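10/31/25

To: Minttu Leinonen
Re: Wemow sleep and bedroom noise project, second progress report

You asked for a plain account of where the money has gone and whether I still think the project is worth finishing. The short version is that the recruiting went well, the measuring went fairly well, and the main claim we set out to test looks weaker than it did in March.
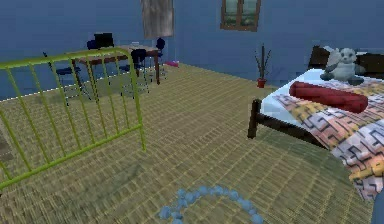
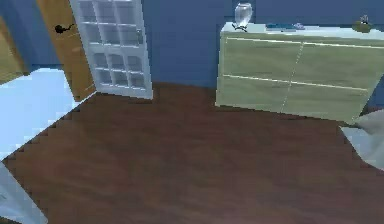
Rendered rooms with blue walls.

**Recruiting.** We have 148 households signed up in Riihimäki, which meets the target in the grant. I would be happier about this if the people who joined were more like the people who didn't. Most heard of us through the Tunus newsletter, and people who read a newsletter about sleep tend to be people who already worry about sleep. We sent letters to streets the newsletter doesn't reach and got 20 households that way. I'd like to keep that group separate in the results, even though it is small.

**Measuring.** We have 3,158 usable nights of sound recordings. The plan called for 4,000. Part of the gap comes from meters that were switched off over the summer when families went away, and part comes from a batch with bad clocks. Those nights were recorded, but we can't say what time anything happened in them, so I have left them out. Tunus thinks we could guess the times from the morning traffic. I have seen the method and don't trust it.

The sleep diaries are patchier. People fill them in faithfully for two weeks and then start filling in several days at once, usually on a weekend. You can spot it in the handwriting. We have not thrown these out yet, but I would not hang any finding on them.

**What we think we know.** The proposal said that thick curtains and soft floor coverings would lead to better sleep by cutting noise in the bedroom. The first half has some support: rooms with more soft material do record fewer sharp sounds at night. The second half is shaky. People in quieter rooms say they sleep better, but they also tend to be older, own their homes and live farther from the rail line. Once we compare homes on the same street, most of the difference goes away.

Tunus has already used the phrase "proven benefits" in a draft leaflet. I asked them to take it out and they did, but it came back in the next draft. I would be grateful if you would raise it with them, as it will carry more weight coming from you.

**The Prusetti panels.** The wall panels were added to the project after the grant was awarded, and I was doubtful then. I am still doubtful. The households that got them like them, and several asked to keep them. Liking a free panel is not a result. The sound readings before and after are too close to call, and in two homes the rooms got louder, most likely from a new refrigerator on the other side of the wall. We need a proper comparison group, with panels going up in half the homes on the same schedule and the rest waiting their turn.

**Money.** Spending is slightly under plan. The savings come from travel, as we collected meters in fewer trips. Repairs went over, and the overrun is all down to those clocks. The supplier has offered a discount on the next order. I have asked for a refund instead – no answer so far.

**Next steps.** I propose to stop recruiting now, run the panel comparison through the winter, and drop the diaries in favor of one short phone call each month. Tunus would like a public event in the spring. I'd hold off on booking a room until the panel readings are in.

I need a yes or no from you on two points: the change from diaries to phone calls, and the delay to the event. The full spending table will follow once the repair invoices have been matched.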